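3.2 Erhebung der Demonstrationen mit dem Handgreifer

Für die zweite Versuchsreihe haben wir die Fernsteuerung ganz beiseitegelegt und alle Aufgaben von Hand vorgeführt. Die vorführende Person hält den Zweifingergreifer selbst und bewegt ihn so, wie sich später der Arm bewegen soll; die Kamera sitzt fest am Werkzeug und nimmt die Finger stets mit auf. Der Gewinn an Tempo hat uns selbst überrascht: Faizal Wibisono kam schon am ersten Nachmittag auf 86 brauchbare Durchgänge, mit der Fernsteuerung hatte er dafür beinahe eine Woche gebraucht. Insgesamt umfasst der Datensatz Reltano 725 Demonstrationen aus sechs Wohnungen, vorgeführt von drei Personen.

Die Aufgabe »Tisch abräumen« erwies sich dabei als die ergiebigste. Durchsichtige Becher sind für die Tiefenschätzung bekanntlich heikel, und auf einem bunt gemusterten Untergrund verschwimmen ihre Ränder noch stärker. Gerade deshalb haben wir Decken und Tischtücher der Bewohner liegen lassen und auch am übrigen Raum nichts verändert. Abbildung 4 zeigt eine solche Ausgangslage mit geöffnetem Greifer. 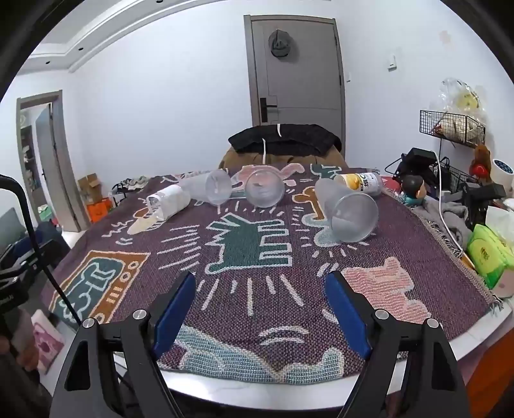 Abbildung 4: Aufgabe »Tisch abräumen«, Blick der Werkzeugkamera. Klare Kunststoffbecher, ein Pappbecher und eine liegende Flasche auf gemusterter Decke.

Besonders lehrreich war die Wahl der Greifrichtung. Gudrun Hedlund fasste liegende Becher grundsätzlich quer zur Wand, Irfan Niazi schob lieber einen Finger in die Öffnung – beides führt zum Ziel, doch ein Modell, das über beide Strategien mittelt, greift daneben. Wir haben die Vorführungen deshalb nicht vereinheitlicht und stattdessen ein Verfahren gewählt, das mehrere Lösungen nebeneinander abbilden kann (Abschnitt 4.1). Dass sich die persönlichen Handschriften in den gelernten Bewegungen wiederfinden lassen, gehört für uns zu den schönsten Beobachtungen dieser Arbeit!

Verworfen wurden Durchgänge, bei denen die Lageschätzung des Werkzeugs abriss, meist nach sehr schnellen Drehungen des Handgelenks. Die Durchsicht übernahm Kai-wen Chien anhand der Videos und der aufgezeichneten Fingerweite. Abgebrochene Griffe mit anschließender Korrektur blieben dagegen im Datensatz, denn aus ihnen lernt der Arm, nach einem Fehlgriff neu anzusetzen.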